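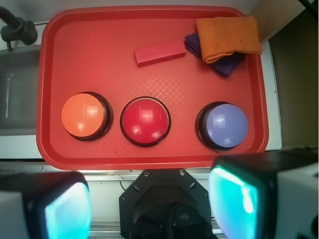
Marit Fagerlund wrote in to ask whether she really has to register her block party twice, once for the street and once for the music. No, Marit, just the once! The Starance form covers both now, and I've rewritten this section so the steps match what you see on the screen.

Section 2. Setting up your alcohol-free street party

I've hosted the Clodimden summer party for a good few years, and I still do these in the same order every time. Have your street name, your hours and the phone number of one backup host ready before you sit down. The page logs you out if you wander off to look for things (ask me how I know).

1. Open the Starance events page and pick New Event, then Street or Block. Don't pick Park, even if your street ends at one. Park events go to a different desk and you'll wait forever.

2. Type in your start and end times. Music has to stop by 10 p.m., but your end time can be later if you're only sweeping up and folding tables.

3. Check the Alcohol-Free box. This opens a second page with the discount code for tables and chairs from Skirwood. Copy the code right away — it doesn't get emailed to you.

4. Under Closure, mark both ends of the block. If there's an alley in the middle, mark that too.

5. Add your backup host. Lwazi Botha has been mine since the first year, and we just swap, so whoever isn't hosting is the backup.

6. Hit Submit and write down the request number.

Note: You need to submit at least 27 days before the party. For a July party I'd go even earlier, what with every block in town wanting the same couple of weekends.

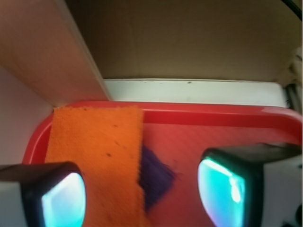

Once the request number is safely written down, you can start on the fun part, which for me is the food and games. I put one sign-up sheet on the light pole by the mailboxes and another online, and I merge them the week before. Ask people to write what they're bringing and how many it feeds. "Salad" could mean anything!

7. Print the parking notices from the Approved tab and post them 24 hours ahead, on both sides of the street. Take a quick picture of each one once it's up.

8. On the day, put the barriers out first, then the tables, then the speakers. Keep a lane open down the middle wide enough for a fire truck.

Caution: Never run extension cords across that open lane, taped down or not. If the band needs power on the far side, move the band.

Caution: Grills stay at least 7 feet from any tent or canopy. I go farther than that if it's windy.

Note: The Kravchuk lot behind the bakery lets neighbors park there overnight during a party, but you have to ask them yourself. It isn't part of the form.

If it rains, go to My Events and choose Move Date. You get one free move, and your closure and table order go with it. The costume contest sign-ups don't carry over, though, so save those somewhere else before you press the button. I keep mine in a plain old notebook in the kitchen drawer.

Taking everything down is in Section 3, along with how to get your deposit back from Skirwood.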